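Dallutau 6, reviewed after a month of sorting bricks

Dallutau is a grasp planner with a timeline editor attached, and version 6 is the first one I'd install on purpose. I gave it the dullest job I had: big toy bricks, by color, into bins. Setup took me most of a Sunday, a fair share of it spent persuading the installer that I already owned Python.

The planner itself is good. It proposes grasps quickly, ranks them sensibly, and lets you see why the losers lost. On upside-down bricks the old version loved to put a finger inside the hollow and call it a day. Version 6 goes for the outer walls nearly every time. I logged 1378 picks and threw out 207, mostly bricks lying against each other, which it still likes to treat as one large and very optimistic brick. 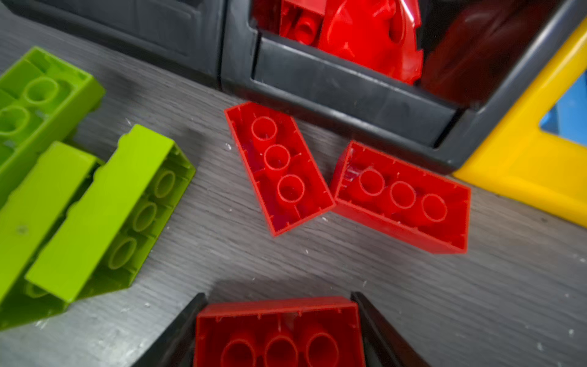 The clutter setting is supposed to help with that. It has a slider from 0 to 2000, no units, and a tooltip that reads "clutter." Thierry Masson on the user forum swears by the low end. I found a spot I liked and wrote it on a sticky note, since the program forgets it on restart.

Replay is the best part — you can scrub back through a failed pick and watch the mask, the plan and the joint targets together. Export is the worst. It writes one file per pick and names them all by the time of day.

Worth the upgrade if you're on 5. If you're happy with Prillent, stay put and wait for the slider to get a unit.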